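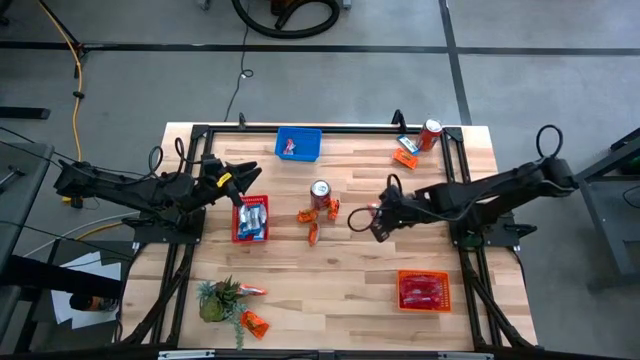

Vol. 15, p. 372

3.2 Workspace and task

Figure 1. The two-arm station used in the student project, with baskets, cans and snack packets on the worktable.

The practical part of the module was carried out at a single station. Two black arms are mounted on opposite sides of a wooden worktable with a metal frame, so that each can reach towards the middle (Figure 1). Students worked in pairs, one student controlling each arm, and changed sides at the halfway point of every session.

The task, known in the course handbook as Rellow, was a sorting exercise. Snack packets and drinks cans were to be picked up from the tabletop and placed in the baskets named on a task card. The cards were drawn up by Yuzuki Kaneko, who also supervised the sessions held in February. Items that fell to the floor were left there until the attempt had ended and were recorded as losses.

Snacks were chosen in place of the plain blocks used in the previous year. Soft packets change shape when gripped, and the pairs therefore had to agree on an angle of approach before closing the fingers. Cans presented a different difficulty: a pair that pushed too early would often knock the can over, after which it could not be lifted from above. The potted succulent in the lower left corner of Figure 1 served as an obstacle, and any contact with it ended the attempt.

Each pair was allowed 300 seconds per attempt. Over the whole module, 3752 separate grasps were logged, of which 372 were excluded from the analysis owing to incomplete records. Grasps were marked as held, dropped or missed by a student from another pair, using the Vamik marking sheet. Where the marker was uncertain, the grasp was discussed at the end of the session and the agreed mark was entered.

Results for packets and cans are reported separately in Section 4.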